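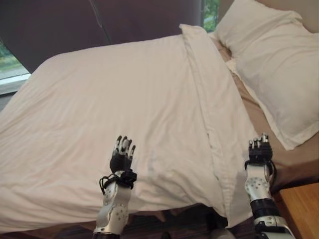
Inicio Servicios Ropa de cama Quiénes somos Contacto

Quiénes somos

Por Přemysl Koubek. Actualizado en febrero

Esico prepara dormitorios en alojamientos de alquiler. Lavamos la ropa de cama, la llevamos a la vivienda, hacemos las camas y retiramos la usada. Trabajamos con propietarios particulares y con dos empresas de gestión de apartamentos, y atendemos 166 viviendas en Nustow y los pueblos de alrededor.

Empecé con una furgoneta y una lavandería alquilada por horas. Los primeros clientes pedían solo el lavado y hacían ellos mismos las camas entre una salida y una entrada. Al segundo verano casi todos nos habían pasado también esa parte. Hoy la lavandería es propia, está en la calle de atrás del antiguo mercado y tiene una zona de plancha y un almacén con 3.000 piezas entre fundas nórdicas, bajeras, fundas de almohada y protectores.

Cómo hacemos una cama

Primero se quita todo y se revisa el colchón. El protector va debajo de la bajera ajustable y se cambia en cada salida, aunque parezca limpio. La bajera se coloca empezando por las esquinas del cabecero y se estira hacia los pies. Si una esquina se levanta, se saca y se vuelve a poner, porque remetida a la fuerza se suelta la primera noche.

El nórdico se sacude fuera de la cama cuando hay espacio. Después se extiende, se reparte la caída a los dos lados y se vuelve el borde de arriba. Las arrugas grandes se alisan con la palma, desde el centro hacia fuera. Las pequeñas se quedan: no planchamos fundas nórdicas sobre la cama y avisamos de ello a los clientes nuevos. Las almohadas se ponen al final, apoyadas en la bajera, y los cojines decorativos solo si el propietario los deja en la casa.

En los dormitorios con ventana junto a la cama ventilamos antes de empezar y dejamos las cortinas como indique la ficha de la vivienda.
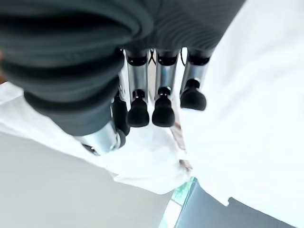 Mano y puntas de los dedos, en el dormitorio.

Qué ropa usamos

La línea básica se llama Ho y es blanca, de algodón, con cierre de botones. La línea Garkby tiene las mismas medidas y añade bajeras en tonos tostados, que combinan bien con cabeceros claros y disimulan mejor las marcas de crema solar. Se pueden mezclar. Muchos clientes eligen funda nórdica blanca y bajera de color.

Cada pieza se revisa al salir de la plancha. Las que tienen manchas que no ceden, costuras abiertas o gomas flojas se apartan y se cortan para trapos.

El equipo

Somos 8 personas: tres en lavandería, cuatro en las casas y yo, que llevo las rutas y los pedidos y hago camas los fines de semana de verano. Quien entra nuevo pasa las primeras semanas acompañado. Una vivienda de dos dormitorios nos lleva 60 minutos con la retirada de ropa incluida.

Recogemos avisos de cambios hasta las seis de la tarde del día anterior. El domingo la lavandería está cerrada, pero hay reparto para las entradas ya confirmadas. Para pedir presupuesto basta con indicar el número de camas, las medidas de los colchones y si hay ascensor.

Contacto | Aviso legal | Privacidad
© Esico. Todos los derechos reservados. Volver arriba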